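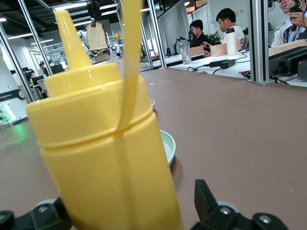

Section 7. Setting Up the Toast Station

Last changed 04/08/2020 by Dinesh Weerasinghe

I wrote this for whoever has the breakfast shift at the Sivakumar building, so if you've been making the toast by hand for years, you're the right reader! You don't need to know any programming. You do need to have done the stop button walkthrough in Section 2 with me or Valtteri Niskanen, and please don't skip it because you're short of time.

A few names first. Florker is the whole station, meaning the arms, the table and the posts. Flustari is the program on the screen where you start and stop things. When somebody on the radio says "Florker's waiting," they mean there's a message up in Flustari and it wants a person.

What's yours and what's Florker's

This was the part people asked me about most when we moved the station in, so I'm putting it ahead of the steps. Florker picks up bread, puts it in the toaster, moves it to a plate and handles the squeeze bottle. You lay out the table, restock, check what comes off, wipe down, and talk to the people eating (Florker is terrible at that). You also decide when it stops. If a run looks wrong to you, end it. You won't be asked to justify it, and Valtteri would much prefer ten needless stops to one plate on the floor.

The shift sheet has changed too. Toast used to be one line, "toast, as needed," and it took one person the whole of breakfast. Now it says "station setup," "station checks" and "station close," and the person on it is expected to help at the hot counter in between. I'll be straight with you, some mornings that feels like more work than before, mostly because you're switching back and forth. If you can't get to a check, write it on the sheet as missed. Don't fill it in later from memory. Landach uses those sheets to decide how many people go on the shift, and a sheet with no gaps tells them you had time for everything.

7.1 Before you switch anything on

1. Get the table clear and wiped. Crumbs along the back are the usual thing left over from the day before, so lean in and look.

2. Make sure the stop button is up and that you can reach it from where you'll be standing. If a cart is parked in front of it, move the cart.

3. Check the fingers on each arm. They should be clean, with the screws in and nothing rattling when you tap them lightly. Sticky fingers get a damp cloth and then a dry one. No spray, please, not even the kitchen-safe one.

4. Put your bread out and open the bag all the way. I like a whole-grain sandwich loaf because the slices hold their shape when they're pinched. Very soft white bread works, but you'll see more dents in it. Rolls, bagels and anything with a filling stay on the hand counter.

CAUTION: Arms off means off at the switch. A still arm can be waiting for its next step. Don't put a hand between the fingers to straighten a slice, even if you've done it before and got away with it (I have, and Valtteri gave me a talking-to I still remember).

7.2 Laying out the table

5. Set the toaster on the left with the slots running front to back, as you see them from your side. Push the cord away behind it so it can't get snagged by an arm.

6. Put a plate in the middle. It goes down empty and flat, with space all the way around. Leave a hand's width between the toaster and the rim, or the fingers have to squeeze in at an angle and they'll bump one or the other.

7. Spare plates go off to the right, well away from the one in use.

8. Stand the squeeze bottle upright. If the cap has a strap, let the strap sit to the side, and check that the cap is screwed down straight. A crooked cap makes a mess you'll be cleaning out of the table edge at lunch.

9. Load the toaster by hand for the first run of the day, one slice to each slot. After that Florker loads its own.

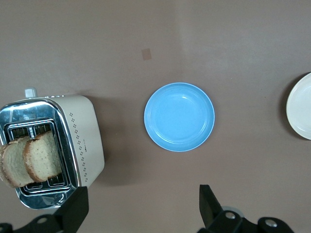
Fig. 7-1. Toaster on the left, light-blue plate in the middle with clear table around it, bread in the slots.

NOTE: Slices that lean into each other in the toaster can come out as a pair. If you spot that before a run, nudge them apart with the wooden tongs (arms off at the switch first, same as always).

NOTE: Any of our plates will do, blue or white. What bothers Florker is a plate that's been set down on a crumb and rocks.

7.3 Starting a run

10. Step back behind the line on the floor and tell anybody nearby that you're starting. Say it out loud. "Starting toast" is fine.

11. Switch the arms on and wait for the green light at the base. If it isn't green, don't go on to the next step. Read what Flustari says and look it up in Section 8.

12. In Flustari, tap Breakfast, then Toast, then the number of slices. For the first run I always pick 2 and stand there to watch them through. It feels slow, I know! Once you've seen a clean pick and a clean drop, you can set it to whatever the line needs, up to 40 in one run.

13. Watch the first slice go up. It should hang from the fingers by its top edge and stay put. If it swings or starts to tear, tap Pause and open the grip by one step under Settings, Bread.

14. Look at the color of the first pieces yourself and change the toaster dial if you don't like it. Florker doesn't judge color. It'll serve charcoal if you let it, so this is one of the places where your eye is doing the job.

15. Write the start time on the sheet and go help at the hot counter.

7.4 Checks during breakfast

Flustari chimes when it wants you. The volume was set so you'd hear it over the dishwasher, and if it's driving everybody crazy, call me and I'll turn it down. Please don't put a towel over the speaker.

When you come by, look at the bread, the plates and the bottle, in whatever order suits you. Top up what's low. If you need to reach over the table for anything, pause the run and switch the arms off. I've timed it, and the stop and restart costs 34 seconds. You have 34 seconds.

People will want to stand and watch, especially in the first weeks. That's fine from behind the line. If someone asks whether they can have theirs made by hand, the answer is yes, and you don't need to check with me. The hand counter stays open, and there's a second toaster on it for that.

CAUTION: Anyone eating gluten-free is served from the hand counter only. Nothing from Florker's table goes to them, including the bottle.

7.5 Handing over mid-shift

If you're leaving and somebody else is taking the station, the run has to be paused while you do it. Show them where the stop button is even if they know, tell them anything odd you've seen, and both of you put initials on the sheet. We had a morning in February when each person thought the other one had it, and the bread ran out with the chime going for ages. No harm done, but there was a very annoyed line.

If the next person hasn't done Section 2 yet, they can't take it. End the run, switch off, and make toast by hand until someone who has done it is free. Landach has agreed to this in writing, and your shift lead knows it.

For closing and cleaning, go on to Section 8.4. The fault messages are at the front of the same section, and my extension and Valtteri's are taped inside the switch cover.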